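Growth chamber log: mosaic inoculation run, Hestent cabinet 5

18 November 2020
Posted by the Britach plant virology help desk

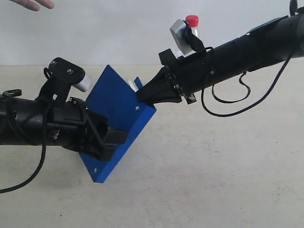
Ticket 314 was opened when mock-inoculated squash seedlings on the lower shelf began to show leaf mottling that could be mistaken for mosaic symptoms. The upper shelf stayed clean. Both shelves had seed from the same lot, the same Onishi potting mix and the same buffer. Leaf discs from the mottled plants were negative for coat protein on two separate strips. For scoring, leaves should be viewed against a flat, even color; a plain white wall or a pale beige surface makes faint yellowing hard to judge, and a bright blue plate like the one held between the two black arms gives better contrast. Rescoring against blue confirmed that the mottling was real and was limited to tissue between the veins.

Checked first: abrasive. A fresh batch was mixed and rubbed onto spare seedlings. No mottling after six days. Ruled out.

Checked second: thrips and mites. Sticky cards clean, undersides of leaves clean under the hand lens. Ruled out.

Checked third: temperature. Cabinet set point was 24 C. The display agreed, but a separate probe at leaf height on the lower shelf read 31 C during the light period. The Nornusine controller was taking its reading from the upper shelf only.

Cause: lower circulation fan not starting after defrost. Relay replaced, probe moved to mid-height. Lower shelf now holds within one degree of set point.

Action for user: discard the current lower-shelf plants, including the virus-inoculated set, as heat may have changed symptom timing. Resow and repeat with new mock controls on both shelves. Keep the frozen leaf discs until the repeat is scored.

Status: waiting on repeat. Next cabinet service is due in February.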